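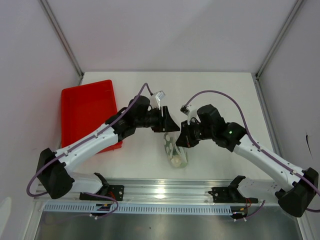 Who Makes the Rules for Apps?

Have you ever ticked a little box that says "I agree" without reading a single word above it? Most grown-ups have too, so you're in good company! Those words are the app's own rules, and they say what you may post and what the company may do with it.

But who makes rules for the company? That job belongs to parliament, the big group of people we vote for (well, you'll vote when you're older) to make our laws.

Let's pretend there is a town called Bridby, and that lots of children there use a drawing app called Findico. To join, you type in your name, your birthday and the street you live on. A mum named Mrs Bellamy starts to wonder where all those birthdays are kept, and who gets to look at them. She writes a letter, her neighbours sign it, and by July it has 958 names at the bottom — quite a pile of paper!

The letter goes to their local member, who takes it to parliament. Somebody writes a bill, a sort of first try at a law. The members argue over it, change some words, argue a bit more and then vote. In many countries a bill has to pass through 2 houses, so all that arguing happens twice, and it can take a very long time indeed.

If enough members say yes, the bill can become law, and Findico has to follow it just like everybody else.

Try this at home: ask a grown-up which member looks after your neighbourhood, and what you would put in a letter to them.

Written by Bastien Brunet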